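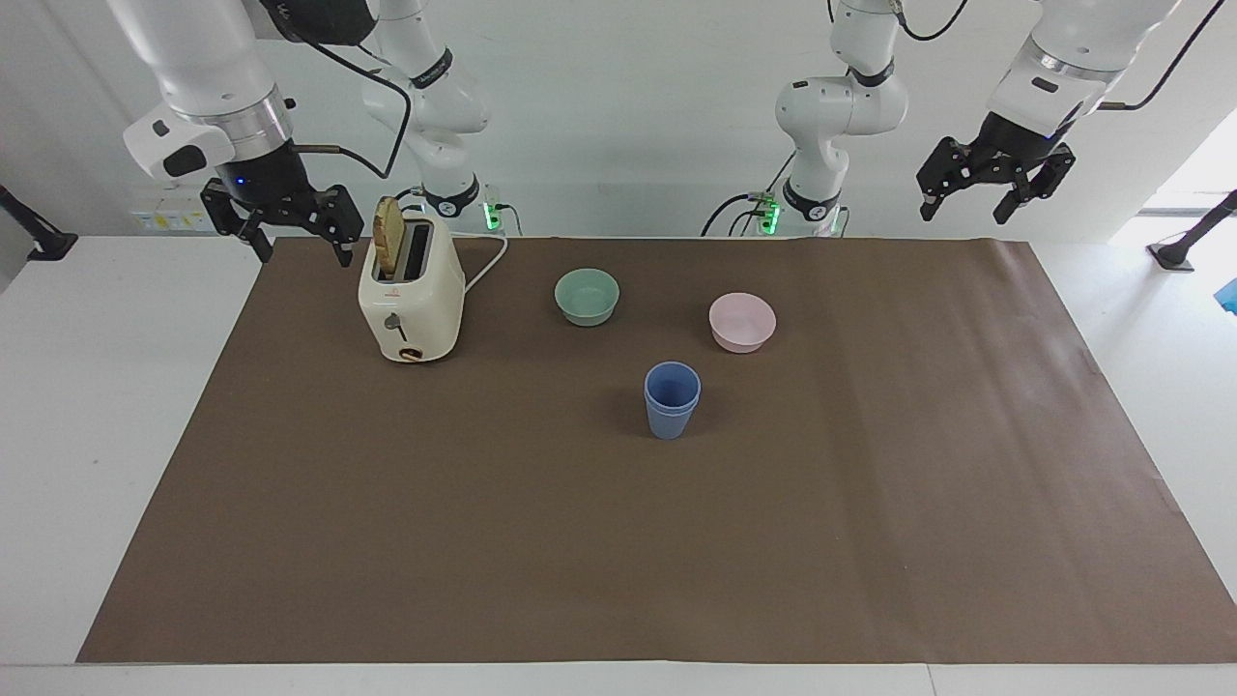
The two arms at the bench, with the toaster and the bowls out.

Mon 4 May

Hi all,

Sorry for the slow reply, I was on earlies all last week and my brain is no good for typing after a five o'clock start. Rok asked a fair question and I wanted to give it a proper go (his message is quoted below for those who missed it).

Rok Berisha wrote:
> Has anyone on the list worked somewhere that's bringing arms into the
> kitchen side of things? We've been told Endov will be trialling a
> two-arm setup for breakfast trays at our Arstead site and the staff
> are asking me what it means for their shifts. I don't want the sales
> version. What changed for the people on the floor? Did anyone lose
> hours? And who ends up looking after the thing?
>
> Rok

So, Rok, we've had ours at Angelovski since April. Two arms over a table with brown paper on it, and at the moment it's all breakfast stuff: a toaster, a couple of bowls, plastic cups. The paper was the installers' idea and I've come round to it, crumbs and all. You just roll it up and put down a fresh sheet.

Hours first, because that's what your lot will want to know. Our kitchen does 115 breakfasts on a normal weekday and the arms do 22 of those on a good morning, the plain toast and cereal trays. The rest is still us. No one's hours were cut, but the two casual shifts that came up over summer weren't filled again, and I reckon people should be told that part straight. It isn't a sacking but it's still two fewer shifts going to somebody's kid over the uni break. We asked for it in writing that permanent rosters stay put until the trial's reviewed, and got it. Ask for that before the gear arrives!

What did change is the order of the morning. I used to do toast while I chatted to whoever was on trays, and now the first half hour is setting out. Everything has to start where the arms expect it, so bowls go in their spots, cups in theirs, cord tucked back behind the toaster (I forgot the cord twice in the first week and got a very polite stoppage message both times). It's quieter work than it was. Some of the crew like that. I miss the yarning, to be frank, and a couple of the older hands have said the same.

Cups are still the pain. They nest, and if you put two down stuck together the gripper takes both, so separating them has become a job in its own right. Our supplier tried the Bumo ones with the little ribs inside and they're better, though they don't stack as high in the cupboard, so now we're grumbling about the cupboard.

As for who looks after it: whoever's nearest, which is the bit I'd fight about if I had my time again. There was one afternoon of training and that was it. I've ended up as the person who knows how to restart it, and for the first month that wasn't in my classification or my pay. It's sorted now, with an allowance of 50 dollars a week while I'm the named operator, but I had to ask three times and bring the union rep along the third time. Get the role named and paid from day one, and get a second person trained so you can take a sickie without your phone going off.

Happy to have a couple of your people come over and watch a morning if your manager will wear it. Come before seven, that's when the setting out happens and it'll tell them more than the demo will. I'll dig out the wording of our roster letter too, it's in my locker somewhere.

Has anybody else got them doing hot drinks yet? Ours keep promising it and I'd like to know what I'm in for.

Cheers,
Deb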